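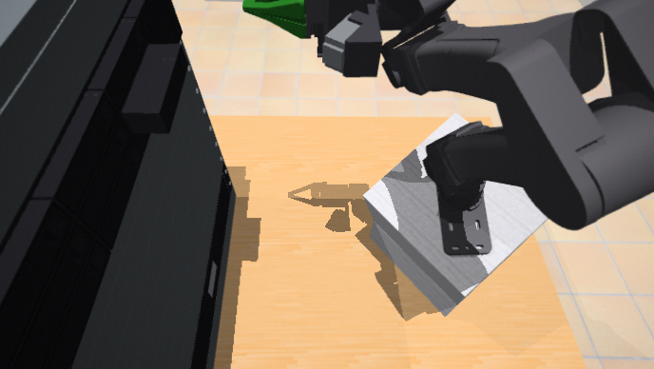
Drurkeck is bringing robot arms into the returns hall at Wragg, and we want the people who do the sorting now to help decide how that goes. We are looking for participants for a study of shared work: who does which task, who steps in when the arm stops, and what happens to the parts of the job people enjoy. You will spend a good deal of your time with the kind of bench-mounted arm we have been planning around, bolted to a pedestal on a wooden table right beside a big black cabinet, with a bright green finger on its gripper. How close is too close? Who gets to reach across, and when? We have our own ideas, but we have never sorted returns for a living and you have!

Print this page | E-mail this page
Reading time: 3 minutes

Call for participants: Working Next to the Arm

The study is run by Barkirico, a small research group in Brollbridge that looks at how jobs change when machines arrive. Drurkeck pays for it, but does not see anyone's individual answers. The company employs 800 people and has agreed that nobody's hours will be altered on the strength of anything said in a session.

Who we would like to hear from

Anyone who sorts, packs, checks or repairs things by hand at work, whether at Drurkeck or elsewhere. Team leaders and maintenance staff are very welcome too. You do not need to know a thing about robots, and you certainly do not need to like them. If you have already worked alongside one and it drove you up the wall, please apply – those stories are gold to us.

We would particularly like some people on nights and some who work part time. Both groups tend to get left out when new equipment is discussed, and then find it waiting for them at the start of a shift.

What you will do

There are three sessions, all at our rooms in Brollbridge, and you need to be able to come to all of them. In the first you talk us through your ordinary working day, including the little fixes that never made it into the training manual. In the second we look at bench layouts together on screen. You can move the arm, the table and the cabinets, and argue with us about where a person should stand. In the third we draft a new version of the job, with the tasks, the breaks and the training written out, and you mark it up as harshly as you please.

A lot of the talk comes down to quite small distances. The strip of bench between a cabinet and the pedestal is a good place to start, with the shadows of the arm lying right over the wood. 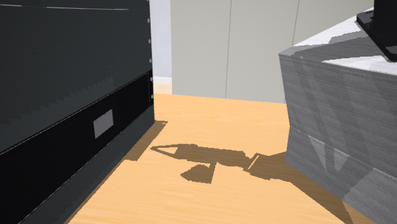 What you get

Each participant receives £388 on finishing the third session, plus travel costs. Lunch is included, and so is a copy of the final report before Drurkeck's managers discuss it. If you work at Wragg, sessions count as paid time as well.

What may change at work

The plan is for arms to take over the repeated lifting from bin to bench, with people keeping the checking, the odd items and the decisions about what can be resold. There will be new roles looking after the benches, and we want to know what training would make them worth having. Some sorting posts will look very different. We would like that discussed openly, with the people in them.

How to apply

Write to us with no more than 700 words on your job and one task in it you would hate to hand over. A voice message is fine if you prefer talking to writing. Tell us about any access needs, and whether you need an interpreter. Sessions run until December, and we will reply to everyone who gets in touch.

Posted Oct 12, 2020

Print this page | E-mail this page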